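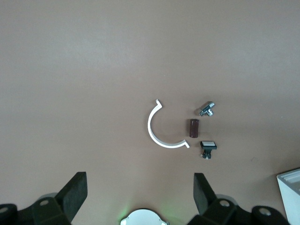 The parts counter at Gredis opens at 6 in the morning and by ten after there's a line. Plumbers first. Then a guy with a dishwasher arm in a grocery bag, then a woman holding her phone up with a photo of the inside of her dryer. This is what Flaltlow has left for spare parts, one counter, and the owner has run it long enough to be tired of being asked how long. She thinks in shapes, she says. Take a white plastic C, narrow band, ends that kick out at an angle. "Somebody walks in with that and wants to know what it is. Could be off a clamp. Could be half of something. I don't start with what is it, I start with where was it." Was it under the sink, was it behind a panel, did it fall out when you moved the thing. Most people don't know. Most people swept it up.

We talked between customers, which means we talked in pieces. I've put them in some kind of order.

She took over the counter from the previous owner, who left her 85 drawers and no list. "He had it in his head. All of it. I asked for a list and he laughed at me." So she made one, nights, with the radio on. It took her 2 years. She got up to almost 3000 parts and then quit numbering, there were things in those drawers she couldn't identify and still can't. Those have their own shelf now. Customers are allowed to look through it. Every so often somebody yelps.

What sells? Gaskets. Knobs. Belts, less than they used to. Refrigerator shelf clips, always, in July especially, people buying watermelons I guess. "Knobs I could live on," she said. "A stove will go thirty years and the knob cracks in three, and the new stove is what, seven hundred dollars? The knob is nine. I've had people cry over a knob."

I asked about the big suppliers and got a long sigh. For years most of her stock came through Rahman, a wholesaler two towns over, with a driver who would bring one washer if you asked for one washer. Then Rahman set a minimum order. Then the minimum went up. Now she goes in with a couple of other shops and they split a box, and she drives out to get it herself, on her own gas.

"The parts exist. People think they don't make them anymore. They make them, they just won't sell you one."

And then there's the stuff that can't be split up at all. She pulled out a Bresarine catalog, a space heater line, and turned to the page for the thermostat. You can't buy the thermostat. You can buy the front panel, which has the thermostat in it, and the light, and the switch, and the wiring. Costs more than half a heater. She slapped the page. "So they throw it out. I would throw it out! I'm not going to tell a person on a fixed income to buy a sixty dollar panel for principle."

A customer came up here wanting a toilet flapper, so we stopped for a while. He had the wrong size written down. She asked him two questions and gave him the right one and he argued, and then bought both.

Switches and buttons are a different trade, she told me when she got back. Different customers. Small print shops, a bakery, the man who does the car wash. They come in on a lunch break with the line down and they want it now.
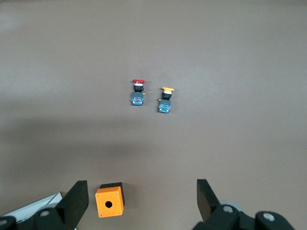 Red emergency-stop button with its contact block, and a small orange enclosure box.

"With those I slow down," she said. "A knob, fine, if it turns it turns. Anything that's suposed to shut something off, I want the number off the old one. I want to see the old one." She has sent people back to work without a sale. She lost one account over it, a good one, and doesn't sound sorry. She won't sell used in that category either, though people ask, and she gets offered boxes of them when a shop closes.

Shops closing came up a lot. She has bought out three other counters, or what was in them. The last was mostly vacuum bags. She still has vacuum bags if anybody needs vacuum bags.

Does she think the counter will outlast her? She rang somebody up before answering. Her niece helps in summers and is quick, better with the computer, worse with the public. There is a repair law being talked about at the state level and she's read it, all of it, with a pencil. Likes the section on manuals. Thinks the section on prices is mush. "They say fair and reasonable. Okay. Who's reasonable? Me or the heater people?"

She wanted to know if I'd print the hours. 6 to 3, closed for lunch when she's hungry. Bring the old part. If you dont have the old part bring the model number, it's usually inside the door, and not the serial number, everybody brings the serial number. Then the dryer woman was back with a better photo and that was the end of the interview.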